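6 Setting up the scene model

This section covers how to prepare the Plirnard perception module so that it can build a scene model of a work table and pass it to the planner. It assumes that both arms have been homed and that the head camera has been calibrated as set out in section 5. If you have moved the camera mount since then, repeat the calibration before you go on.

The scene model is a list of objects with a position, a size and a confidence value for each one. The planner does not look at the camera picture. It only sees this list, so an object that is missing from the list will be treated as free space.

CAUTION: Keep hands and loose clothing away from both grippers while the planner is enabled. Software limits are not a safety device. Use the emergency stop whenever you need to reach into the work area.

6.1 Before you start

You need:

- Plirnard control software, with the perception module installed
- the Murín object library (3,152 entries in the current release)
- a table profile, or the measurements needed to make one
- a user account with the Operator or Engineer role

The object library is downloaded separately. If the start-up page shows "Library: none", follow the steps in section 3.4 first.

6.2 Defining the work surface

1. Open the Scene page and choose New table profile.
2. Clear the table completely.
3. Move both arms to the Park position. They should be out of the camera's view, or as near to it as your mounting allows.
4. Press Find surface. The software fits a flat plane to the table top and draws its outline in green.
5. Check the outline against the real edges of the table. Drag the corners if they are wrong.
6. If you use a mat, lay it down now and press Add inner region. Draw round the mat and give it a name.
7. Press Save.

Note: A plain, dark mat gives better results than a bare light table top, mainly for white and clear items. The inner region does not have to cover the whole table. Objects outside it are still kept in the scene model as obstacles, but they are not offered as pick targets unless you tick Allow picks outside region.

Note: The profile stores the height of the surface. If you fit a thicker mat later, make a new profile. Editing the old one does not update the height.

6.3 Marking fixed items

Lamps, boxes and other things that stay on the table between tasks should be marked as fixed. The planner then leaves a wider gap round them and never tries to pick them up.

1. Place the fixed items where they will stay.
2. Press Scan once.
3. Select each item in the list and change its type from Movable to Fixed.
4. For anything with a jointed arm, such as a desk lamp, choose Box hull as the shape. The default shape follows the outline closely and can leave gaps that an arm will try to pass through.
5. Set the clearance. The default suits most tables.

CAUTION: Thin cables lying on the table are often missed by the scan. Draw a keep-out zone over them by hand with the Zone tool, and do the same for any cable that runs near the path of an arm.

6.4 Scanning the objects

1. Set out the objects.
2. Turn on the lighting you will use during the task. Changing the light afterwards means scanning again.
3. Press Scan. The software takes a set of frames and joins them. This takes up to 540 milliseconds for each frame on the standard controller.
4. Wait for the status line to read "Scene ready".
5. Go through the list on the right of the page. Objects with a confidence below the threshold are shown in amber.
6. Select each amber entry and either accept the suggested label, choose another from the library, or press Unknown.

An entry marked Unknown is still avoided by the planner. Do not delete an entry simply because the label is wrong.

Some kinds of object need extra care:

Clear plastic. Depth readings on trays, jugs and bags are often broken or fall through to the surface behind. Turn on Clear object fill. The software then uses the outline from the colour picture to close the gaps. The fill is slower, so leave it off if there is nothing clear on the table.

Food in a tray. By default the tray and its contents are kept as a single object. To pick out separate pieces, select the tray and press Split contents. Small round pieces that touch each other may still be joined.

Items lying on their side. Cups and cans are stored in the library standing up. If the label is right but the drawn shape is not, press Refit pose. Crushed cans will not match the library shape. Use Free shape for these.

Paper bags. A tall bag hides whatever is behind it. The hidden area is shown hatched and the planner treats it as full. Handles are not part of the bag shape unless you turn on Thin parts.

Items over the edge. An object that hangs over the edge of the mat belongs to the region that holds most of its base. Check this entry by hand if you want it to be picked.

6.5 Checking reach

1. Press Reach test. Each movable object is coloured by the arm that can reach it: blue for left, orange for right, purple for both.
2. Look for grey objects. Neither arm can reach these with the current grasp settings.
3. Move the grey objects closer, or allow side grasps under Grasp settings.
4. Scan again after moving anything.

The reach test checks the arm path but does not check the weight of the object or whether the surface is slippery.

6.6 Error messages

Error 473, "Surface lost". The fitted plane no longer matches the table. Either the table or the camera has moved. Load the profile again and press Find surface.

"Arm in view". Part of an arm is covering an object. The arm's own shape is removed from the scan – its cables are not, and may show up as long thin objects near the wrist. Add these to the arm mask under Tools.

"Too many unknowns". More than 5 entries are marked Unknown. The planner will still run, but at reduced speed.

If you export scenes to Flendico for task scripting, save the scene first. Unsaved label changes are not included in the export. Support for older scene files is available from the Plalthorpe service desk.
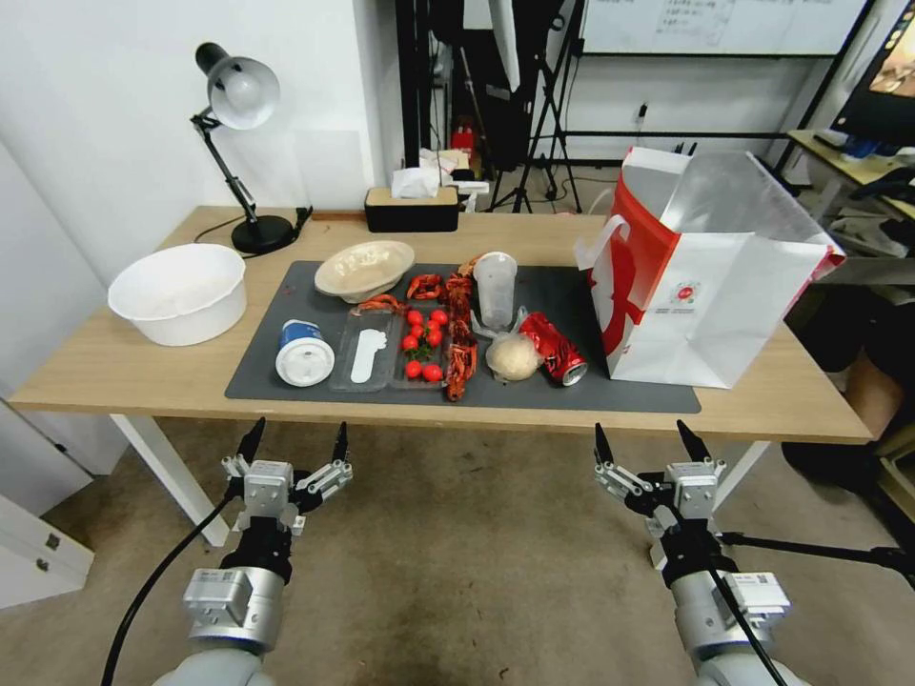 Figure 6-1. Mixed table set-up with both grippers open.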